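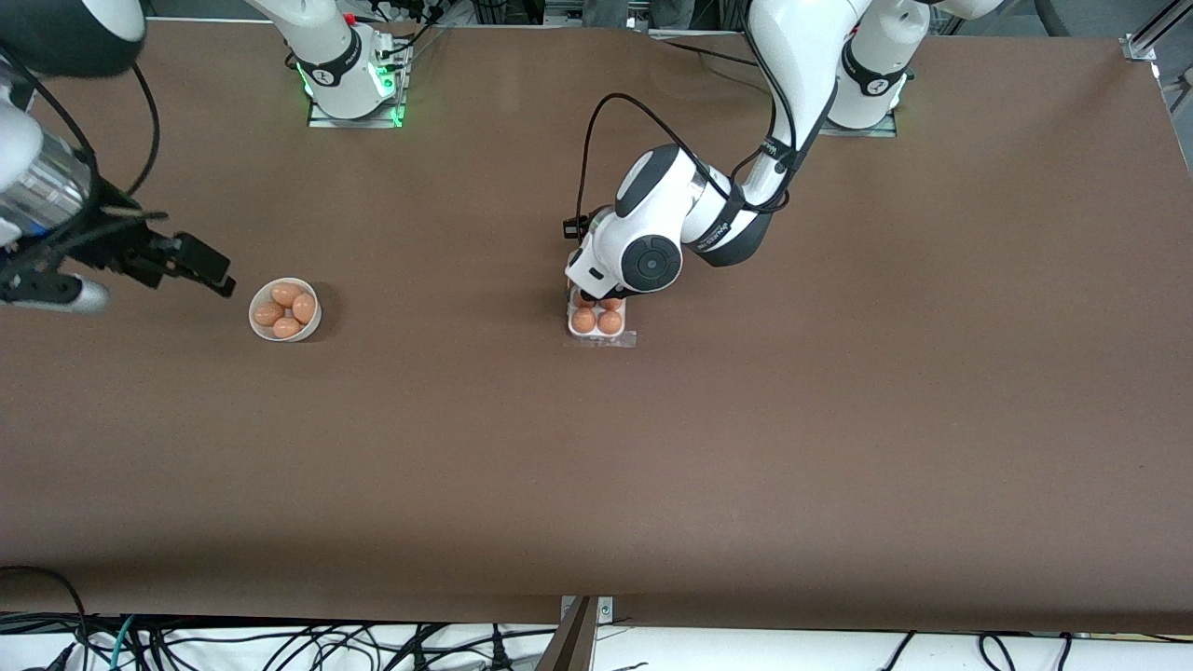 Bowl on one side, carton on the other, four brown eggs in each.

Damby Egg Handling Kit – data card and README

What you get

Damby is a two-arm starter kit from Jomov, sold to people who want a robot to handle groceries and are prepared to clean up after it. The download that comes with the kit holds 2,956 recorded episodes of the arms working with eggs, a bowl and a small carton. This file covers the recordings and how we got on with the kit. The mounting instructions are in a separate PDF, which is longer and has fewer eggs in it.

In the box

Two arms with bases, grippers with flat black finger pads, wrist cameras, the Oei control software on a USB stick, and cables. There are a great many cables. Eggs are not supplied. Jomov's quote includes a line that says "consumables: customer", and this is what it means.

The recordings

Total episodes: 2,956
Episodes with a person driving the arms: all of them
Episodes held back for testing: 1,054
Task variants: 13
Views: fixed camera over the table, plus wrist cameras
Labels: task variant, outcome, free-text note

The free-text notes were typed by whoever was driving. Most say "ok". One says "lunch". We left them in, and you should probably not train on them.

Setting up the carton

A light carton slides when a finger pad leans on it, and then you have a recording of a robot pushing a carton across a table. Tape the far end down with clear tape. Two pieces do the job. Check the tape at the start of each session, and again at 4 in the afternoon, when everyone has stopped checking.

Open the fingers wider than looks sensible before coming down over the eggs. The default opening in Oei suits a smaller object and a more confident driver.
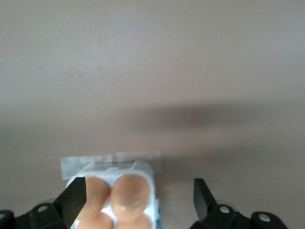

Known problems

The wrist view loses the near row of the carton when the gripper is low. Use the fixed view for outcome labels.

Shadows from the arms move across the table and the stock Oei detector sometimes reports one as an object. It has never tried to pick one up, but we have not ruled it out.

Brown eggs only. A model trained on this set and shown white eggs in a white carton will be doing its own research.

The Wultel gripper adapter fits, though two of the screws can only be reached with the fingers off.

Verdict so far

Good arms, decent software, a quick start guide that is neither. We would buy it again, and would ask for the egg budget up front.

License terms are in LICENSE.txt. Next update planned for July.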